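Condton Lunch Packing – data card

Version 2. Last edited 2023-12-21. Kept by the Ayaaba notes group.

What this is

A small collection of pictures and written notes on packing a soft lunch bag at a white table. It covers opening the bag, putting fruit in, closing the zipper and leaving the table clear. It was put together to go with the Ellura packing checklist, which claims that a lunch bag can be packed the same way every time if the steps are written down properly. We doubt that, and the notes say where.

What's in it

The collection is split into 17 short sessions, each with its own folder of pictures and one plain text file of notes. File names follow the session number. Two sessions were redone in October after the notes and pictures were found to be out of step, and the old versions have been dropped.

The things

Bag: navy blue fabric, upright, with a zipper opening, a round metal pull ring and gray handles. Soft sides.
Fruit: a banana and a pear shape, both yellow.
Table: white top, wooden floor below.

The fruit list is short on purpose. An earlier draft of the checklist named sandwiches, boxes, bottles and napkins, and the result was a set of notes too vague to follow. Whether a list this short says anything useful about a real lunch is a fair question. We'd say it says a little.

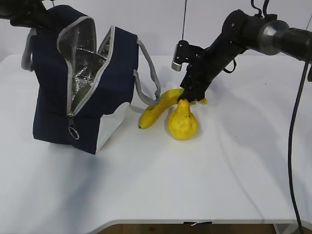
Bag open at the top, banana and pear shape still on the table.

Notes on opening

The checklist says "open the bag fully." There is no agreed meaning for this. A zipper can be run all the way down while the top still falls shut, and a top can be spread wide with the zipper only partly down. The notes use two separate fields, zipper and mouth, and we suggest ignoring any summary that merges them. The Jusero index does merge them, so its "open" tag should be treated as a guess.

Color words for the inside of the bag are also unreliable. What a writer calls the lining depends on the light and on how much of it shows through the gap. We left these words as the writers put them down and made no attempt to settle them. If you sort by lining color you will get a mess.

Notes on lifting and closing

Soft bags are often said to "stand by themselves." Some do, on some days, with some contents. The checklist treats standing as a fixed property of the bag, and we think this is its weakest claim. Fabric creases, corners fold back, and a bag held by its top edge has a different shape from one left to settle. Please don't use a picture of a held bag to argue that it stands. 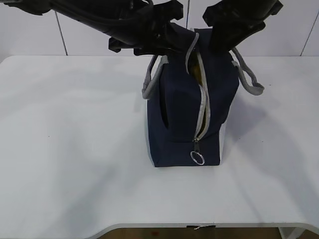 The same goes for the handles. The checklist wants them "neatly to the sides" before the zipper is closed, as if they would stay there. A handle that hangs slack at one moment can be across the opening the next, and the notes only record where it was when the writer looked. We kept the field but wouldn't build anything on it.

Closing is recorded as none, part or full. "Part" covers a very wide range. One reader asked for a finer scale – we tried it, and the writers disagreed with each other so often that it was taken out again.

Notes on clearing up

The last checklist line is "table clear, floor clear." The table half is easy enough. The floor half was added late and is badly covered, so small bits lying on the boards get a mention in the notes only when the writer happened to spot them. A blank floor field means the floor wasn't checked. It does not mean the floor was clean.

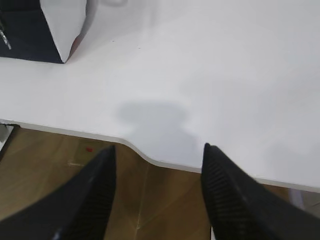 Known problems

The fruit field doesn't say which item went in first.
Seven sessions have no closing note at all.
"Left" and "right" are meant from the writer's side of the table, and we can't promise every writer stuck to it.
Nothing in the collection records weight, so claims about a full bag being easier to close can't be checked with it.

Use

Fine for trying out a checklist or comparing ways of writing packing notes. Poor for anything that needs a count of how often a step succeeds. Corrections go in the file corrections.txt, one per line, with the session number first.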